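Talks > Spring 2021 > Keeping a gripper alive

Speaker notes: Looking after the fingers on a two-arm cell
18 April 2021

(Say hi, check the mic, thank Colin Furnival for the slot. He moved two people to fit me in.)

So I look after one cell. One! It has two arms, we call it Rumby, and it spends its days picking up cloths and paper towels and putting them places. If you came for a factory with a hundred machines in it, Entwistle are on after lunch and they'll be great.

What I want to talk about is the finger pads, because that's where my time goes. When I took Rumby over I figured I'd be fixing motors and chasing cables. I went back through the log before this talk and there are 423 entries, and I've stopped being surprised how many just say "pads."

(Pause here, let people read the slide.)

Quick version of the setup. Each finger is a thin plate with a soft gray pad stuck to the face. The plate is stiff and the pad does the holding. With paper towel you need some give, or you only grab the top fold and the rest slides right out. We tried bare plates for a week in May of the year before last and I swept up a lot of paper.

The pads go in a certain order. First the edges fray. Then the tops start to curl away from the plate. Then one day the corner lets go and you get a pad flapping around, and the arm closes on it and reports a perfectly good grasp on nothing at all. (This usually gets a laugh. If it doesn't, keep going.)

Changing one is easy if you're patient, which I'm not. Power off, fingers open, peel from the top down. Scrape the old glue with plastic, never a blade - I've got a scratched plate at home as a paperweight. Wipe it, let it dry, new pad on, close the fingers on a folded card and leave them overnight. I used to give it 3 hours. Don't give it 3 hours.

Then re-zero the fingers! New pads are thicker than worn ones, so your closed position has moved. I forgot this once and Reece Whiteley spent an afternoon hunting for a software bug that was really me. He's here today, hi Reece.

How long do they last? Our best pair did 1,547 grasps before I pulled it, and the worst went at 352. Same batch, same glue, and I blame the overnight thing for the bad one.

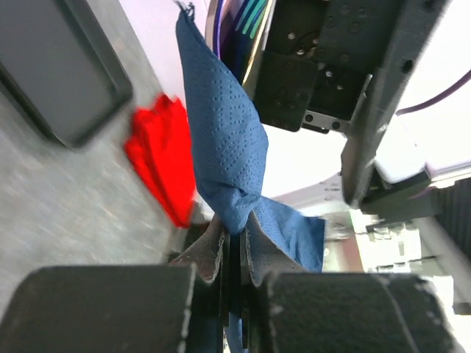

A bit of fraying on its own doesn't bother me anymore. I let the edges go fuzzy for a good while and only swap when a pad slips on the test cloth twice in a row. Curling I watch more closely, and I'll trim a loose thread if it looks like it could get pulled into the plates.

Dust is the other thing. Paper towel sheds, so I do a soft brush every morning and a proper wipe on Fridays. No compressed air, please, it just sends the fluff further in.

(If there's time: the Destus pads. They grip like crazy and they won't let go of paper. Back in the drawer.)

Okay, questions. I'll be by the coffee afterward with a bag of old pads if anybody wants to poke at them.

Comments

marnie_k: Enjoyed this one a lot. Do you change both pads together or just the bad one?

Reece Whiteley: It was a day and a half, not an afternoon.

tobyw: We do the folded card trick too but with a strip of rubber on each side. Spreads the squeeze better.

Contact | Copyright 2021 Rurkadel Talks | Back to top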